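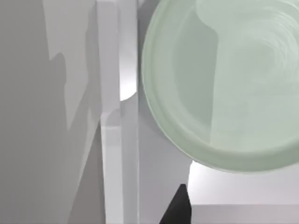
Progress report no. 3 to the Plamard Fund
Project: Louro – handling of household objects in simulation and on the real arm
Period covered: February and the first part of March 2021
Prepared by: Cornel Mihăilă, project coordinator, Marnora

1. Summary

In this period most of our time went to the demonstration visit which was agreed in the grant plan. The visit took place at our workshop in Marnora, with a second part shown over video link for those who could not travel. We showed the simulated kitchen tasks first and the real arm after that. The simulation part went well. The real arm part was shorter than planned, for reasons I explain in section 4. No change to the budget is requested. We ask for one small change to the schedule, which is described in section 7.

2. Preparation of the visit

The preparation started in February. Sebastian Jitaru was responsible for the simulated scenes and Nabila Mandagi for the real arm and the safety of the guests. Ovidiu Bogdan wrote the short guide that was sent to all guests before the visit. Jacinto Espinoza followed the work on your behalf and gave comments on the program two times, which was a great help to us.

In the first version of the program we wanted to show all tasks of the project. After the comments of Mr. Espinoza we reduced it to the bowl tasks only. I think now that this was the right decision. In the rehearsal we lost much time each time we changed from one task to another, and the guests would have spent a large part of the morning looking at a loading screen.

The materials in the simulated scenes were also improved before the visit. The older scenes had only solid, matte objects. Sebastian added translucent bowls, among them a pale green one, and corrected the way that shadows fall on them. This was in the plan for the next period, but we did it earlier because the tracking software, which we call Lament, was making too many mistakes with such objects and we wanted to have a clear picture of the problem before we spoke about it in front of other people.

3. The simulation demonstration

The guests were seated in the meeting room, and Sebastian ran the scenes from his own computer with the picture on the large screen. He first explained what the gripper must do with a bowl: come close to the rim, close the fingers on it without pushing it away, lift, and put it down in another place. Then he let the program run without touching the keyboard.

We had prepared 30 runs with different starting positions of the bowl. All of them were shown, some at higher speed. In 6 runs the gripper did not hold the rim and the bowl was left where it was, or was moved a little to the side. We did not hide these runs and we stopped after two of them to discuss what had happened. In both the estimate of the rim position was wrong by a small distance, and the finger closed next to the rim.

The view from close to the gripper was the one that guests asked for most. From the side view of the room everything looks easy. From close and above, one sees how little of the bowl is in view at the moment when the decision must be made, and how much a shadow can change the look of a translucent surface. One guest said that she finally understood why we complain about lighting in every report.

Questions from the guests in this part were mainly these:

Whether the bowl in simulation has a real weight. Yes, each object has a weight and a friction value, but the friction values are taken from our own measurements with only a few objects and should be improved.

Whether the light can be changed. Yes, and Sebastian changed it during the visit. With the light coming from one side Lament lost the rim for a moment, then found it again. This was not in the program, but I consider it one of the more useful moments of the day.

Whether the same program controls the real arm. The planning part is the same. The part which reads the cameras is not yet the same, and this is the main subject of the coming period.

How long it takes to train on a new object. The present bowl model was trained with 2000 simulated attempts. We were asked if this number can be made smaller. We do not know it yet and I prefer not to promise.

4. The real arm demonstration

Nabila opened this part with the safety rules. The guests stayed behind the yellow line and one of us stood at the stop button all the time. There was no incident.

The arm repeated the simplest bowl task, with a matte bowl, and it completed it each time it was shown. After that we intended to show the translucent bowl also. During the warm-up the wrist camera lost its connection again and again. Nabila replaced the cable, and the connection was better but still not stable. We decided to not run this task in front of guests. An arm that moves with an old camera picture is not something I want to have near people, even with a line on the floor.

In place of it Nabila showed how the fingers are changed and how the gripper is calibrated. It was not planned and it was a bit improvised, but the guests could come closer while the arm was without power, and many of them stayed with her until the end of the break.

The fault was found after the visit. It was a connector inside the cable guide, which was bent each time the wrist turned to its end position. A new connector with an angle is ordered and the cost is covered by the line for repairs.

5. Feedback

We gave a short form to the guests at the end. It was not obligatory, and not all of them returned it. The remarks that came back more than once are the following.

The guests liked that the runs which failed were shown together with the good ones. Some wrote that the speed of the explanation was too high in the first part, mainly for people who do not work with robots. Some words, such as "pose" and "grasp candidate", were used from the beginning and explained only later. Ovidiu will add a page with simple explanations to the guide.

The sound on the video link was poor. People who followed from their homes could hear Sebastian but not the questions from the room, so they were hearing answers without knowing what was asked. For the next time we will use a second microphone, and the questions will be repeated by the speaker.

Two guests from a care home asked if the system could one day help to bring dishes to residents. We answered that this is outside the present project, but we wrote down their needs and they agreed to be contacted again. They explained that their dishes are often stacked, sometimes with a spoon left inside, and that the light in the dining room is different in the morning and in the evening. All of this is not in our scenes at the moment. I think that the spoon in particular will give us trouble.

6. Status of the other work

Scene library: the bowl scenes are complete. The cup scenes are started and Sebastian expects to finish them before the next report. Plates will come after cups.

Lament: the version used in the visit is saved and will not be changed, so that later versions can be compared with it. The new version uses the shape of the full rim – also the part that is outside of the view – to guess where the gripper should close. First tests are good, but they were made by the same person who wrote the code, so please take this with care. Nabila will repeat them.

Documentation: behind schedule. The visit took the hours of Ovidiu that were planned for the user manual. Chapters one and two are finished, and chapter three exists as notes.

Staff: no changes.

7. Change requested

We ask to move the test of the real arm with translucent objects to the end of the next period, after the new connector is mounted and after Nabila has finished a full calibration. The final date of the project stays the same. The user manual would be delivered together with this test and not before it.

If the Fund agrees, a short confirmation by e-mail to me is enough. If there are doubts, Nabila and I are available for a call and we can show the present state of the arm on camera.

8. Next steps

Mount the connector and run the arm without load for a full working day.
Calibrate the wrist camera and compare with the values from simulation.
Finish the cup scenes, including cups with a handle turned away from the gripper.
Repeat the bowl runs with the new version of Lament, with the same starting positions that were used in the visit.
Send the corrected guide to all guests, also to those who registered but did not come.

The recording of the video link is kept on our server. Because the faces of some guests can be seen in it, we will share it only on request and after we have their permission. The table with the results of all runs and the list of expenses are sent as separate files with this report.

Cornel Mihăilă
Marnora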